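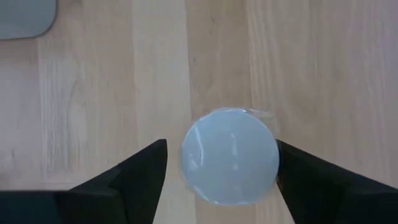 Agnese Dambrauskienė asked whether she could leave the plastic on until the table had been oiled. Yes – leave it on. Oil gets everywhere.

Section 7. Looking after the tabletop and setting out the Allthorpe discs

Before you start
Pale wood marks easily. Clear the top, wipe with a dry cloth, no sprays. Crumbs and grit scratch.

1. Oil the wood along the grain, thin coat, soft rag. Wipe off the extra after 2 minutes.
2. Leave overnight. If it still feels tacky in the morning give it untill the evening.
3. Second coat only if the wood looks patchy. Knots drink more than the rest, dab those again.
4. Wash hands. Then unwrap the discs, one at a time. Find the loose end of the plastic and pull gently – no knives, no scissors.
5. Check the underside for bits of wrap. Any left will make the disc slide.
6. Set down flat. Lift to move it, don't drag.

Note: discs come in pale blue only in the Dallness set. Spares are part 316, order from Farahani direct. Part 273 is the old size and wont fit the holder.

Caution: oily rags can catch fire on their own. Lay flat outdoors to dry, never scrunched up in a bin.

Caution: keep plastic wrap away from babies and small children.

Putting away
Wipe both sides with a damp cloth, dry them, stack no higher than the rim of the holder. Put a sheet of kitchen paper between each. Not in the dishwasher.

For chips and cracks see section 9.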